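I've been meaning to write about what the automation project has done to our floor, so here goes. Long thread, sorry, get a coffee.

I work at Osten. We pack and send out care kits: bottles, cloths, pouches, all the soft and awkward stuff that goes into a bag for somebody's hospital stay or first week in a new apartment. There are 26 of us, and I've been on packing longer than I care to add up.

Back in March we heard that Drananden (that's the packing line project) would be bringing in robot arms for part of the job. You can imagine the lunch table that day. Half of us were updating our resumes and the other half were asking if the robot would finally take over the tape gun. 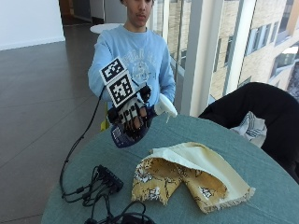 The thing I hadn't understood is how much of this starts with hands. Before an arm packs anything, someone has to show it how, over and over, and the people who know how are the people who've been doing it all along. So it was us they came to with questions. Why do you pick it up from the top? Why do you turn it before you put it down? I had to stop and think, because my fingers have been answering those for years without asking me!

There's a word sheet pinned up by the coffee machine now, with everyone's names for the different grips. Mine is "the jam jar." I'm a little proud of that.

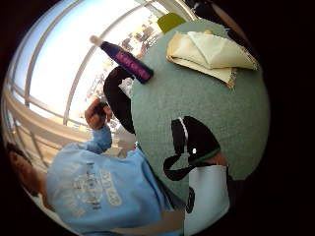
Cloth is the hard part, by the way. A bottle keeps its shape and a pouch doesn't, and two pouches from the same box will slump two different ways. When I started I was told "you'll get a feel for it," and that was the whole training. Now we're having to put the feel into words, and I think we've gotten better at teaching new people because of it. The last two starters were up to speed far sooner than I ever was.

Now the less cozy side. The demo sessions come out of the packing day, and for the first while the targets didn't move to make room for them. We had a backlog of 1283 kits at the worst point and people were staying late. We brought it up, more than once, and it did get fixed – session time is now its own line on the schedule, paid the same, and you can say no to it.

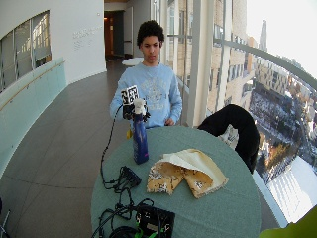

It's also tiring in a way I didn't expect. You'd think moving a bottle from one spot to another would be a rest after a shift on the line, but doing it slowly and on purpose wears you out. I cap myself at 23 rounds and then I go and look out of a window for a bit. My shoulders have opinions about round 24.

As for jobs, what we have in writing is that no one on packing gets let go while the project runs. After that, I don't know. I've asked and I'll keep asking. I like the work, and I like the project folks too, but I'd like an answer on paper more than I'd like a pizza lunch (the pizza was good, though, thank you).
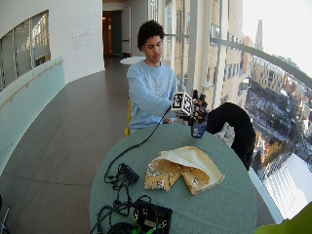 Fabric on the table and a blue container just above it, with the marker cube up top.

A few of you asked if I'd do it again, knowing how the spring went. I would, yes, as long as the schedule stays the way it is now. Happy to answer questions from anyone whose workplace is just getting started with this – especially about the scheduling part, get that sorted before the first session if you can. I'll be back on here after dinner.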